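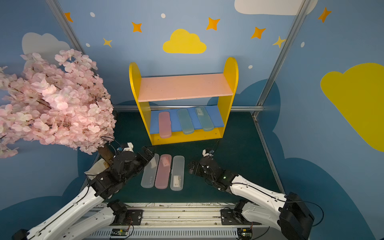

Plastic smell in closed storage - is "airing it out" real or just something people repeat?

Posted in Home & Storage

I have a sewing and craft room that doubles as the guest room, and over the last year I moved nearly all my small stuff (pens, thread, buttons, rulers) into cheap clear plastic cases and bins. They sit in a closed cabinet. When I open the door there is a strong smell, sort of like a new shower curtain. It was worst in September when we had the heat wave, but it never really went away.

Every website I've read gives the same advice: put a bowl of baking soda in there, or charcoal bags, or coffee grounds, and "air it out for a few days." I have done the baking soda twice and I don't believe it did a thing. My sister swears by the charcoal bags, but she also keeps her windows open all year, so I don't see how she would know.

What I would like to hear from people who have dealt with this:

Do any of the absorber products do something you could notice with the door shut for a week?

Is the smell coming from the plastic itself, or from what I put in it? Some of the erasers and the vinyl pouches feel a bit tacky now.

Is it worth buying better containers, or do those smell too?

I have 337 buttons in one of the boxes alone (yes, I counted, they were for a project) so I'm not looking to empty everything out more than once if I can help it.

Please don't just paste a link to a list of 20 hacks. I have read the lists.

- Hayes

Posted by Helge Söderlund

I share your doubts about baking soda. It can deal with some sour or acidic smells, which is why people put it in the fridge. A solvent sort of smell from soft plastic is a different matter, and an open bowl in a cabinet has very little contact with the air going past it. I tried it in a wardrobe once with a whole box spread out on a tray. My wife could not tell any difference and neither could I.

Activated charcoal has a better claim. It does take up that kind of vapor. The trouble is the amount. Those little linen bags hold a small handful, and if the thing making the smell is still in the cabinet, the charcoal fills up while the plastic keeps going. The packaging tells you to "recharge" the bags in the sun. I would not count on that. Charcoal used in industry gets heated far hotter than any windowsill before it can be reused, and I suspect the sun mostly dries out the moisture.

Now to the part I think matters more. You say the erasers and vinyl pouches feel tacky. Many soft vinyl items contain plasticizers, and these can move out of the vinyl and into whatever is touching it. Soft erasers are often vinyl too. If you have ever found an eraser stuck to a ruler or to the bottom of a pencil box, with a dent melted into it, that is what happened. So I would look for your smell there before blaming the boxes.

The test costs nothing. Take one hard box, empty it, wash it in warm water with dish soap, dry it, close it, and leave it in another room overnight. Put the vinyl pouches in a glass jar with a lid and leave that as well. Open both the next evening and sniff. Have somebody else do it too, without being told what to expect, as you are already annoyed at these boxes and will smell what you expect to smell.

If it's the jar, get rid of anything sticky. I have never managed to bring a tacky pouch back. People recommend talcum powder or cornstarch, and what you get is a tacky pouch with powder on it. Keep the erasers in their paper sleeves and away from anything clear and hard.

If it's the box, leave it open somewhere with moving air for a couple of weeks. "A few days" is optimistic for anything that lived in a shut cabinet through a hot summer. Warm air helps, but don't put it in direct sun, where clear plastic can turn yellow or brittle.

On better containers: polypropylene usually smells less than soft vinyl. Look for a 5 or PP in the triangle on the bottom. Price tells you very little. I paid a silly amount for a set of Altora drawers and they stank up the hall for a month, while the takeout tubs I keep screws in have no smell at all.

Posted by craftcabinet_jo

Charcoal bags work great for me!! I got the ones from Verwood and put one on every shelf. Smell was gone in a week. I also started leaving the cabinet door open during the day so the bags could "breathe"

Posted by Werkwood

With respect to the post above, if you leave the door open all day you have no idea what the bags did. Try a week with the door open and no bags and I bet you get the same result for less money.

I agree with most of Helge's answer. A few things to add from running a small picture framing shop, where we store a lot of sheet and film.

Check the cabinet too. People go straight to the plastic because the smell seems "chemical," but particleboard with raw edges can smell for years, and it gets worse in heat and humidity, same as what you describe. Put your nose near the screw holes and the back panel. If that turns out to be the source, sealing the raw edges helped in our back room - we used a water-based varnish, 2 coats, and let it cure properly before shutting the doors. That added its own smell for a while, so don't do it the night before a guest arrives.

Skip the air purifier unless it has a serious carbon filter. The thin black sheet in the cheap ones is close to decoration. I looked at one that advertised 3,000 hours of filter life and could not find a word about how much carbon was in it.

Coffee grounds make the cabinet smell of coffee. If you use them damp, you get mold. I don't know who started that one.

I'm less sure than Helge about the washing. It gets dust and surface residue off, and sometimes that's the whole problem. Other times the box smells fine when it's just been washed and is right back where it was a few days later. I'd do the sniff test after a week in the closed position as well as after one night.

For the buttons, I wouldn't bother moving them unless they're sticky. Pour them in a bowl, wash the box, pour them back.

Comment from Hayes

Thanks, both. Did the jar test last night with the pouches and one of the hard boxes. The jar was awful and the box was close to nothing, and my husband said the same without me telling him which was which. Haven't checked the cabinet back yet because it's screwed to the wall, but I did smell the shelf holes and they're not great either. Pouches are going in the trash. Will leave the door open for two weeks with no charcoal and see.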